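Hospitality Basics, Week 9: Clearing and Resetting a Table

Hi everyone, these are my notes from Tuesday for anyone who missed it (Mawuli and Cecilia, I'm looking at you). We're still on the one-person setting, and yes, I know you're all keen to get on to the banquet unit. Patience!

Start with the tray. I like a wide, shallow one with a bit of a rim, because you can see everything you've put on it. Tall things go in with some thought about where your hand will be when you lift. My own habit is glass at one end, plate beside it, then a quick look from the side before I pick anything up.

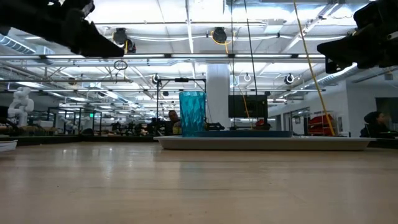 Fig. 1. Glass and plate on the tray, seen side-on.

Our Tustetti trays are rated to nine kilos, but please don't go testing that. If it feels heavy, make two trips – I still do, and I've been at this for donkey's years.

Now the reset. Cutlery first for me, though Ngaio does her plates first and she's quicker than I am, so suit yourself. Keep the fork and spoon together where you can grab them both, and sort out any paperwork before you start laying the place. Order pads and folders have a way of creeping across the table as the night goes on.

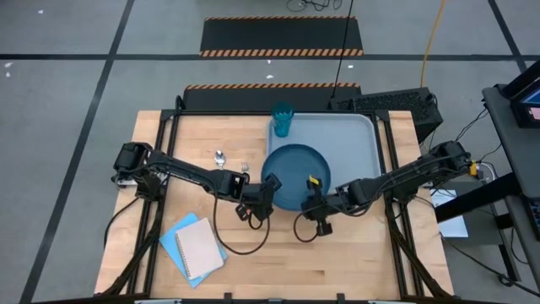
Fig. 2. Plate partly on the tray, spoon and fork to its left, notebook and folder still to be dealt with.

Have a go at this one before next class: sketch where you'd put each item in Fig. 2 for a right-handed guest, then do it again for a left-handed one. Half a page is heaps. The assignment is out of 100, and the sketches count for 9 of those marks, so don't leave them at home!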